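I-seul Kong
06/07/2021

Okay, settling in with a cup of tea for this one, because several of you asked what I ended up doing about color for the kids' shelf at the Reltthorpe library, and the answer got long. It's a thread. Get comfortable!

For anyone new: I make plain painted blocks under the name Kong (yes, just my last name, I spent two weeks on it and gave up). No letters, no numbers, no little animals. Just shapes and color. The library wants a set for the low shelf by the window, and they left the colors up to me, which was very kind and also a little terrifying.

I started with yellow. Everybody starts with yellow, I think. It looked so cheerful in the jar and then so sour on the block, and my friend Hye-jin Cheon picked one up, turned it over, and said "mustard?" in the gentlest voice. So yellow went back on the shelf for now.

Blue was next and blue behaved itself. I have no complaints about blue. I've painted more than 80 blue blocks in my life and I could do it half asleep. But red, oh, red is the one I've been wrestling with since last September.

The trouble with red is that it changes depending on what you put it next to. On my old brown workbench it goes sleepy and a bit orange. On the green cutting mat it practically hums. I'd fall in love with a red at night and come down in the morning to find it looked like tomato soup.

Tae-yang Yeon (you know him from the kite threads) told me to stop judging anything on that workbench and look at it on white, in strong light, the way it would sit in that big library window. He's been saying this for a year. I should have listened a year ago, I know, Tae-yang, you can stop texting me.

And he was right, because look how it comes up on a white top.
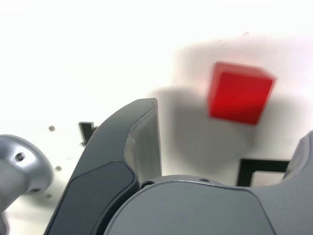
The red, on white. Lighter on the top face, much deeper on the front.

I love that so much. It's one color all the way around in my head, and then the light gets hold of it and you get two, the soft one facing up and the serious one facing you. I used to fight that. I'd add a second coat on top trying to even it out, when all along it was just the light doing its job.

The shadow is the other thing I've been paying attention to. On white it spreads out so wide and soft and gray, and the red looks even redder for having it there. If you ever want to feel better about a color you've been doubting, give it a pale surface and a good shadow before you repaint anything. I wish I had the afternoons back.

Someone asked yesterday about tilting. I do like a cube best a little crooked to you! Square-on, it turns into a flat red patch and you lose the top. Turn it so the edge runs off at a slant and it's a solid thing again, something you want to reach for.

Now, the practical bits, because Ok-hee Tak will scold me if I skip them. I sand, wipe, then do thin coats with a full night between each. Thin! I know it looks streaky after the first one. Leave it alone and go to bed. The second coat forgives nearly everything.

I round the corners over a little by hand for small fingers, and I do that before any paint goes near it. I once did it the other way around on a set of 7 and had to start all of them again. My own fault entirely, and I was grumpy for days.

Anselmo Moura asked whether I'd do a matching green. Maybe! I have a green I'm fond of but I haven't put it through the white-table treatment yet, and after everything above you can see why I'm not promising anything.

So red is in, blue is in, and yellow is getting another chance once I've found one that Hye-jin doesn't name after a condiment. If you've got a warm yellow you swear by, please leave it in the replies, with the kind of light you look at it in if you remember.

Tea's gone cold. Going to put the kettle back on and sand some corners.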